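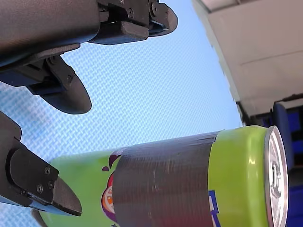
What I'd put on the list first

I've been meaning to write up the budget since June, when Bedivstead gave us the go-ahead to fit out the second bench, and I kept putting it off because the spreadsheet was in such a state. It has eleven tabs now, one of which is called "new new prices", and I'm the only person who can find anything in it. But a few of you asked how we decided what to spend on, so put the kettle on, this may take me a while.

My first mistake was starting with the arms. Everybody does, I think, because the arms are the exciting bit and the quote has the largest number on it. I had a lovely one from Vendberg for a pair, delivery included, and I went round for a week feeling very pleased with myself. Then I sat down with a cup of tea and wrote out what a pair of arms needs before it can pick up so much as a drinks can, and the page filled up rather quickly. Hands or grippers, to begin with. Then brackets to join them to the wrist, cables long enough to reach all the way round, a bench that doesn't wobble, and somebody's time to bolt it all together (I had put nothing at all down for that last one, which still makes me blush).

The fingertips were where I learned the most. When you're asking a gripper to get hold of something smooth and shiny and round, the pads matter a great deal, and pads wear. Lelero sell replacement pads in packs of 10, and I'd pencilled in one pack for the year. I've since changed that line to four, and I'd go higher if I were starting again. I also added £40 for odds and ends: tape, spare screws, a decent set of hex keys that will live in the drawer and never, ever be lent out. You may laugh at £40 in a budget this size, but small things with no line of their own have a way of coming out of my own purse. 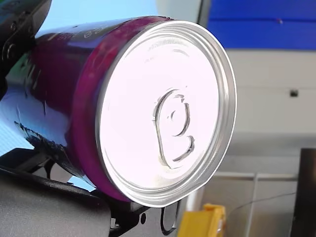 The other thing I'd do sooner is ask for the spares price on the same day as the main quote. Suppliers are so much more cheerful about it before you've signed! I rang Pesonen twice about fingers, and the second time I asked what one finger costs on its own, what a whole hand costs, and how long I'd wait for either. The waiting time worried me more than the money. A hand that's away for repair is a bench doing nothing, so I've set aside £2000 for spares in the first year, and I've promised myself that if we don't use it, it rolls over and doesn't get turned into a nicer monitor.

As for the things the robots handle, please don't go mad. Drinks cans, a shallow plastic tray and some foam matting will keep you busy for ages. Cans are cheap and easy to replace, and you can get them in different colours, which is handy when you're planning a sorting job. The matting I bought as puzzle-edged tiles, so a spoiled one can be swapped without redoing the lot, and I like that it's kinder to anything dropped. I'd planned for a proper machined fixture plate here, priced at £1000, and I'm glad I moved it to next year's list. We may want it eventually. We don't yet know where we'd want the holes, though, and it seems silly to pay for holes in the wrong place. 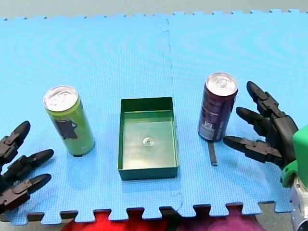
Under my last post a reader wondered whether it wouldn't be wiser to buy one arm, learn on that, and add the second when there's money again. I went back and forth on this for ages, and if your jobs can be done one-handed I'd say yes, go ahead, and spend the difference on spares and training. Ours mostly can't, and Vendberg's price for two together was kinder than two bought separately. Do ask about that before you settle on anything.

I still haven't sorted out insurance, or where the packing crates are going to live, and there's a line in the sheet that just says "chairs??" with no figure beside it. I'll come back to those once the new quote from Lelero is in.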